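June 28, 2022

# Plondberg gets its morning train back, and the ferry will wait for it

Good news for anyone who likes their travel slow and scenic: the early train from Plondberg to Skakora is running again, and this time it connects with the boat. The first service left on Monday with most of its window seats taken before it had cleared the suburbs, and bookings for the school holidays are filling quickly.

If you've tried this trip in the past couple of years, you'll know why people are so pleased. The only train of the day left Plondberg after lunch and rolled into Skakora well after the last ferry had gone. That meant a night in town whether you wanted one or not, or a very expensive taxi around the bay. Plenty of travellers gave up and drove the whole way, and missed the best stretch of coast in the region because they had their eyes on the road.

The new timetable fixes that. The train gets into Skakora with enough time to walk down the hill to the wharf, buy a coffee and join the queue for the Jidach ferry. If the train is late, the boat will now hold for up to 18 minutes. Passengers with through tickets don't need to ring ahead, as the guard passes the numbers on to the wharf from Tapley, the last stop before the coast.

Through tickets are the other big change. Until now you needed one ticket for the train and another for the ferry, bought from separate counters with separate rules about refunds. A single booking now covers both legs, and if one is cancelled you're moved to the next available service on the other at no charge. It's a small thing on paper, but anybody who has stood on a wharf with a worthless ferry ticket in their hand will be cheering!

There are 3 trains a week in each direction for winter, on Mondays, Wednesdays and Saturdays, and the railway says it will look at adding more when the weather warms up. Each train has 2 carriages with room for bikes, which have to be booked but travel free. Surfboards are still a no, sadly, unless they fit in the overhead rack (they won't).

Frequent travellers do well out of it too. Members of the railway's points scheme earn on the ferry leg for the first time, and a standard return from Plondberg to Jidach is worth 3,205 points. Points land once the return leg is finished, so don't panic if nothing shows up after the trip out. Old trips can't be claimed.

I went along on Monday's run and had a ball. The line leaves Plondberg through the usual back fences and car yards, then climbs into hill country so green it hardly looks real at this time of year. After Tapley the track swings hard left and suddenly there's water, kilometres of it, with the island sitting low and dark on the far side. The whole carriage went quiet for a bit, apart from one little boy who wanted to know if we were going to drive into the sea. Sit on the left going out if you can. The heating worked a bit too well and most of us had our jackets off by the second stop. 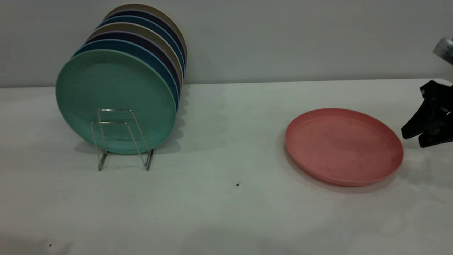
Breakfast is back on board as well, served from a proper buffet counter at the front of the train. You can get eggs, toast, fruit and a decent flat white, and the kitchen closes shortly after Tapley so the staff can clean up before the coast. It comes on real crockery, which I was thrilled about, and if you have a green plate and a blue one standing in a wire rack at home, as so many of us do, you'll know how much nicer toast is off one of those than out of a cardboard box. Hot food sold out early on Monday, so order soon after you board. Cards only, no cash.

The crossing itself was calm and the boat has plenty of indoor seating, though I stayed out on deck as long as my ears could stand it. On the Jidach side a shuttle bus meets every ferry and stops at the main street, the caravan park and the start of the lighthouse track. It's included in the through ticket for now.

Return trains leave Skakora in the late afternoon on the same days, which gives day trippers enough time on the island for lunch and a good walk. If you want to see the lighthouse as well, stay the night and come back on the next service.

Tickets are on sale at Plondberg station and online. Ferry-only tickets are still sold at the wharf in Skakora, and the car deck is booked separately, same as before.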